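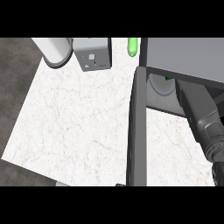 十一月过得飞快，等我想起来这个博客的时候，硬盘里已经躺了718条双臂示范数据。先把数字报了，因为我真的很高兴！上一篇写完的时候我们连第一条能用的都没有，那会儿还在跟时间戳打架，左臂的关节角总比画面慢一拍，回放起来像两个人在隔着电话跳舞。

说说现在在做什么。项目内部叫 Mimholm，任务听起来特别朴素：台面上有东西，两条机械臂配合着把它拿起来、换手、放到指定的位置。人做这件事根本不用想，可是要让策略网络学会，就得一条一条地演给它看。我们眼下全部在仿真里采，操作的人戴着手柄遥控两条臂，每一步的关节角、夹爪开合、几路画面都按时间对齐存下来，之后拿去做模仿学习。目标是3000条。718离3000还远，但是曲线开始往上翘了，这种感觉做过数据的人应该都懂。

这一批的场景我特别喜欢，台面换成了白色大理石，上面有细细的红褐色纹路，弯弯绕绕地散开。之前用的是纯灰的桌子，干净是干净，训练出来的模型却非常娇气，换个底色就开始乱抓。Piroska Jakab 建议干脆把台面材质做成一个大的随机池，每开一条新的示范就抽一张，于是有了大理石、木纹、磨砂、格子布……大理石这张抽到的时候大家都说好看，我私心多采了一些（后来被她发现了，让我把比例调回去）。目标物是亮绿色的半透明胶囊形，颜色扎眼，调试的时候一眼就能找到它，省了好多事。不过半透明材质的高光很挑光照，渲染参数我来来回回改了好几个晚上，最后是把环境光压低一档才顺眼。

视角也想多写两句，因为踩的坑最多。最开始我只给了一路正前方的俯视，觉得够了，看得全嘛。结果模型学到换手那一步就犯迷糊，夹爪一合拢，目标就被挡得严严实实。后来加了一路斜着往下看的。它有它的麻烦：灰色的金属立柱直直地竖在画面里，把台面分成两块，右上角还压着一大块平板，下面黑乎乎的一片阴影，目标物跑到那边，往往就只剩一丁点绿色露在外头。我第一反应是把支架设成不可见，仿真嘛，改一个开关的事。

Sawsan Hijazi 不同意。她的意思是真机上的架子你也能一键隐藏吗？遮挡本来就是任务的一部分，模型必须习惯从别的画面里补信息。我们为这个吵了一个下午（很愉快的那种吵），最后决定做对照：一组保留支架，一组去掉，各采135条，训练设置完全一样。结果保留支架的那组在新视角下稳得多，去掉支架的那组一遇到遮挡就悬在半空发呆。我心服口服，请她吃了 Abu Hammour 那边的烤肉卷，顺便强烈推荐，蒜酱要双份。

画面上下的两条黑边也是这一轮定下来的。渲染出来的画面是宽的，网络的输入是方的，之前直接拉伸，胶囊都被拉成了细长条，现在老老实实补黑边，比例不动。改动很小，可是位置预测的误差肉眼可见地小了，早该这么干！

再记几条采集时候的心得，给以后的自己看，也给在做类似东西的朋友参考。

动作不要太完美。我一开始特别追求丝滑，抓歪了就整条删掉重来，采出来的轨迹一条比一条漂亮，训练完发现模型只要偏一点点就不知道怎么往回走。现在抓歪了就歪着，当场慢慢纠正，把纠正的过程也留下来。这些看着笨拙的片段，价值高得惊人。

开始姿势要打散。人是很懒的，我每次按下录制之前都会不自觉地把两条臂摆回同一个舒服的位置，采了一百多条才从分布图上看出来，全挤成一小团。现在由脚本随机给初始姿势，有时候给得非常别扭，左臂缩在画面角落里，只看得见末端那一截，我也硬着头皮从那里开始演。

每条示范后面写一句话。就一句，比如“第二次才夹住”“换手时犹豫”。我们用的标注工具叫 Vununance，界面谈不上漂亮，但是快捷键顺手，录完敲一句回车就能继续下一条。上周筛数据，我就是靠搜这些小句子，十几分钟捞出了13条夹爪穿模的坏数据。要是一条条看回放，估计得看到天亮。

还有就是别连着采太久。超过一个小时，我的示范会变得很“赶”，抓取之前的那个小停顿没有了，模型也会跟着学得毛毛躁躁。Piroska 把她和我的数据分开各训了一版，放在一起播，真的能看出谁是谁，我那版急吼吼的，她那版慢条斯理，连靠近目标的弧线都像她本人。太好玩了，我反复看了好多遍。

目前混在一起训练的版本，抓取这一步已经很像样了，换手还差一口气，主要是两边夹爪松开和合上的时机对不齐，有时左边先放了，胶囊就顺着台面滚走。我怀疑是动作块切得太长，中间来不及根据新画面调整，准备缩短一半试试。另外一个怀疑是示范里“等待”的片段太少，我们人遥控的时候手太快了，右边还没夹稳，左边就凭感觉松开，仿真里居然也常常能成，于是就这么存了进去。这部分打算挑出来重新演一遍，换手时故意多停半拍。

下一步要把目标物从一个加到几个，形状也换一换，Sawsan 已经在做新的模型了，发过来的预览里有个圆滚滚的东西，我还没想好怎么夹。真机那边要等 Guvenham 的台子腾出来，在那之前就安心在仿真里攒。有人在评论里问过采集脚本能不能放出来，可以的，等我把里面乱七八糟的中文变量名改掉就传，给我一点时间。

晚上八点半了，再采一会儿，今天的随机台面又抽到了格子布。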